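Handout 5: Staggered Stacking with the Two-Arm Cell
Course: Introduction to Robot Manipulation, lab section
Instructor: Mircea Nistor
Lab: Ruvanwood Annex, lower level

Read this handout before your lab slot. Sections 1 through 4 are background and will be assumed known. Section 5 is the procedure. Reports are due at the start of the Saturday session.

1. Purpose

In Handout 4 each group placed one block at a taught position and measured the placement error. In this lab the blocks are placed one on top of another, each shifted by a fixed offset from the one under it. The offset makes two things matter that did not matter before: the order of placement and the direction of release. A block set down 3 mm too far along the offset direction can bring down a stack that was stable on paper.

The task is done with one arm placing and the other arm parked. Two-arm handover is covered in Handout 7 and should not be attempted here.

2. Terms

Offset (d): horizontal distance between the centers of two neighboring blocks, measured along the stacking direction.
Overhang: the part of a block that is not supported by the block below it.
Approach height: the height of the fingertips above the target before the slow descent begins.
Release clearance: the distance the fingers open on each side of the block at release. Too much clearance can push a neighbor, too little drags the block on the way up.
Cloth frame: the coordinate frame used for all taught points in this lab. Its origin is set again at the start of every session.

3. Stability of a staggered stack

Assume identical blocks of length L, uniform density, flat faces. The offset d is the same between each pair. For a stack of n blocks, number them from the bottom.

Consider everything above block 1. That group has n – 1 blocks, and its center of mass lies at a distance of n × d / 2 from the center of block 1. The group tips when this distance is greater than L / 2. The condition for a stable stack is therefore

n × d < L

Checking the joint above block 2 gives (n – 1) × d < L, which is weaker. The lowest joint always fails first when the offset is constant.

For four blocks the limit is d < L / 4. With the lab blocks taken as L = 101 mm, this gives 25.25 mm. Do not work at the limit. The formula leaves out placement error, edge rounding, and any tilt in the bottom block. We use d = 14 mm as the standard value. Groups that finish early may increase d in small steps and record where the stack fails.

Note that the formula describes the finished stack. During placement the gripper also loads the top block, and this load acts at the far end of the offset. Keep the downward force small. The force threshold in the template program is a stop condition. It is not a target.

4. Software

The cell is programmed through Inby. Motion recording is done with Swati, which writes one log per run. Copy the template project to your group folder before editing it. Edits made in the shared folder are removed each night.

Template settings:
Speed during transfer: 50 percent
Speed during final descent: 14 percent
Approach height: about 60 mm
Tool frame: gripper_par
Base frame: cloth

Inby stores the tool frame with the program but not the base frame. If you load a program and the arm goes to a sensible height in the wrong place, the base frame is almost always the reason. Check it before you teach any point again.

The Plutska viewer can be used to replay a Swati log. It plots joint angles against time and marks gripper open and close commands. It does not show contact. A clean plot is no evidence that the block stayed where it was put.

5. Procedure

Step 1. Set up the work surface

Spread the cloth lengthwise on the slats and smooth out folds in the area where the bottom block will stand. Small wrinkles elsewhere are acceptable. A fold under the bottom block tilts the whole stack, and the error grows with height. Set the stop button on the cloth within reach of the operator and away from the planned path. Press it once, confirm that both arms report a stop, and reset.

Step 2. Set the cloth frame

Teach the origin, a point on the x axis, and a point on the xy plane. Save the frame under your group name. Move to the origin at low speed and check it by eye.

Step 3. Teach the bottom position

Teach the position of block 1 only. The other positions are calculated from it. Do not teach them by hand, or the offset will not be constant and the result cannot be compared with Section 3.

Step 4. Dry run

Run the full program with no blocks in the pick area. Watch the cables on both arms through the entire motion, especially in the turn between pick and approach. Stop if a cable pulls tight or crosses the path of the gripper.

Step 5. Build the stack

Run the program one block at a time. After each release, raise the gripper straight up before any sideways motion. Wait for the stack to settle and then continue. Between the last block and the next reading, leave the arm where it is and keep hands off the cloth.

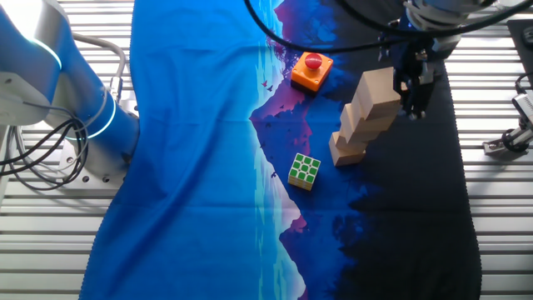

Step 6. Measure

Measure each offset with the steel rule, from edge to edge on the same side. Enter the values in the table in your report, bottom joint first. Do not correct a block by hand before measuring it.

Step 7. Repeat

Do five runs with the same settings. A run in which the stack falls counts as a run. Note which joint failed and keep the log.

6. Report

Two pages at most, plus the logs. Include the measured offsets, the mean and spread for each joint, and a comparison with the condition in Section 3. State whether the error adds up from joint to joint or stays the same, and explain what this says about calculated positions compared with taught ones. Name log files by group and run number.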